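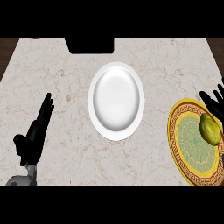
Memoria del proyecto Botska
Taller compartido Wutulard, 3 de abril de 2018

1. Objeto

El proyecto consiste en montar y programar un manipulador de dos brazos con manos de varios dedos, destinado a mover piezas de vajilla y fruta sobre una encimera. La tarea de referencia es trasladar una pera de un plato decorado a un plato blanco ovalado. Antes de cargar el programa en los brazos, cada secuencia se prueba en simulación.

2. Entorno simulado

La escena reproduce la encimera con textura de mármol claro. Los dos platos y la pera se modelaron por separado, con mallas de colisión simplificadas. El plato blanco dio problemas en las primeras versiones: la malla cerraba el hueco central y la fruta quedaba apoyada a la altura del borde. Se sustituyó por una malla descompuesta en 21 partes convexas.

La masa asignada a la pera es de 179 g, medida con la balanza del taller.

3. Control

El brazo derecho ejecuta la aproximación y el agarre; el izquierdo mantiene la palma abierta, con los dedos juntos, a la espera de orden. La aproximación termina con los dedos sobre la fruta. El cierre se hace por consigna de posición, con límite de par en cada articulación.

Se lanzaron 989 ensayos con la pera girada al azar. El fallo más frecuente fue el contacto prematuro de un dedo con el borde del plato decorado – sobre todo con la fruta cerca del borde.

4. Montaje

La estructura se atornilló a un banco de Stadcombe. El cableado de la muñeca derecha se rehízo 3 veces por falta de holgura en el giro. Queda pendiente calibrar el par del pulgar izquierdo y repetir los ensayos con el rozamiento corregido.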